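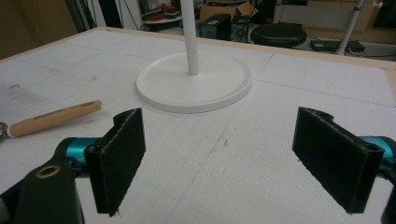
Photo: Glenys Gittins

Marking out a white worktop

Rule your squares in pencil, lightly, with a long straight edge. Press hard and you'll be looking at the mistake until April. Mine has picked up its share of smudges already, and I've decided to call them character. 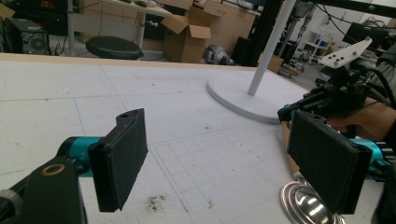 Crumbs and grit are the enemy of a straight line. Sweep before you rule - a soft brush, working towards you - and don't let it build up like the brown bits by the metal bowl or dish. Move anything with a heavy base, such as the white stand, and do the patch underneath too. Then rub out the stray marks and go and have your tea.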